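Rilside Language School
About us

Rilside teaches Persian to adults who have been meaning to learn it. Some married into it. Some grew up with it in the kitchen and stopped answering in it at age 6, and would now like to know what their aunts have been saying. A few picked it for the poetry and find out in week two that the poetry is a long way off.

The school was started by Touran Farahani, who taught high school French for most of her working life and got tired of explaining why French was useful. She rented two rooms above a shoe repair shop on Kazemi Street and put a sign in the window with the phone number wrong. Enrollment was light that year. Firouzeh Ebrahimi joined the following September, fixed the sign, and has run the beginner program ever since.

We now have 180 students in a normal term, most of them in evening classes. We still have the two rooms, plus the one across the landing, which used to be a tax preparer's and still gets his mail.
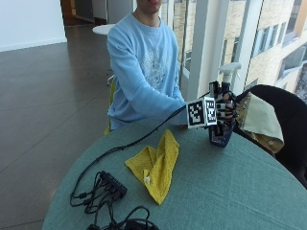 Our beginner course is called Kelasance. Touran made up the name on a train and has turned down every suggestion to change it, including several good ones. It covers the alphabet, the everyday verbs, and enough small talk to get you through a long lunch. By the end you should know 500 words and be able to refuse a second helping politely. You will be given the second helping anyway. We cover that in the intermediate course.

Nemimside is our reading group, for people who have finished intermediate and want to keep going. It meets at 7 p.m. and reads short stories, slowly. The current one is eleven pages long and has been going since winter. There is tea. There is also a lending shelf of 3,000 books, a good number of which are out on loan to former students who know who they are.

We don't promise fluency in a month. We have seen the ads that do, and we have taught a lot of the people who answered them. Most of our students take a few years, with gaps for babies, new jobs and sulking - Firouzeh keeps your place in the workbook either way.

Classes are small and you will be called on. If you already speak some Persian, come in for a placement chat before signing up. It takes twenty minutes and you can't fail it, though one man did try. Parking is behind the building. Please leave the cobbler's space alone, he is nice about it exactly once.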